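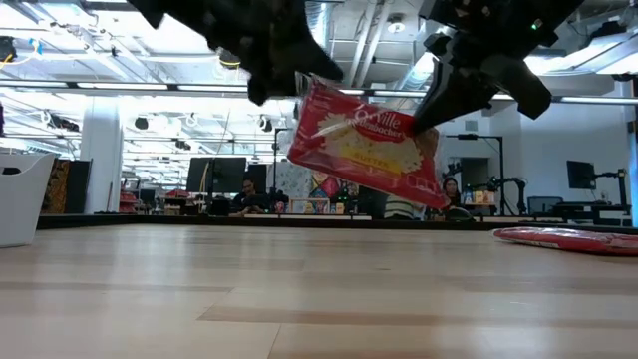
*Butter, in the red bag.*

It's April 2025 and our little movie night is still going, which makes me happier than I probably let on. There are six of us when everyone can make it. Lanying hosts more often than not (hers is the only couch long enough), and Rizal brings the list, a battered green notebook with every movie we've watched since that hot August when none of us had air conditioning worth mentioning and Lanying did.

I love that notebook. Rizal writes down the title, who picked it, and one sentence from whoever talked the most afterward, so a lot of those sentences are mine! Natalie's picks tend to be long and snowy. Shiyu likes anything with a train in it, and last month she gave us a slow old mystery set almost entirely in a dining car, where I guessed the wrong person three separate times and was very loud about it each time.

Snacks have gotten simpler over the years. We went through a fancy stage, with little bowls and olives and a cheese that had to sit out for an hour first, and then one night Lingyun showed up straight from work with plain old microwave popcorn and that was the end of the olives. I was raised on the stovetop kind, and my mother would have had something to say, but I like hearing it start up in the kitchen while we're still arguing over the subtitles.
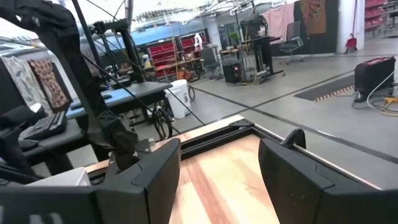 *Keyboard, wood grain, a small white box.*

I've been typing up the notebook so everyone can have a copy, a few pages an evening with a mug of tea next to me. I'm on page 34 and going slower than I'd planned, mostly from stopping to remember things. There's a page where the sentence just says "the dog was fine," and I knew right away which movie it was and that Natalie had cried anyway.

Next pick is mine. I'm down to two, a musical I've seen more times than I'd like to admit and a courtroom drama my sister keeps recommending. Shiyu has already asked whether either one has a train. The musical does, for one song, so I'm leaning that way.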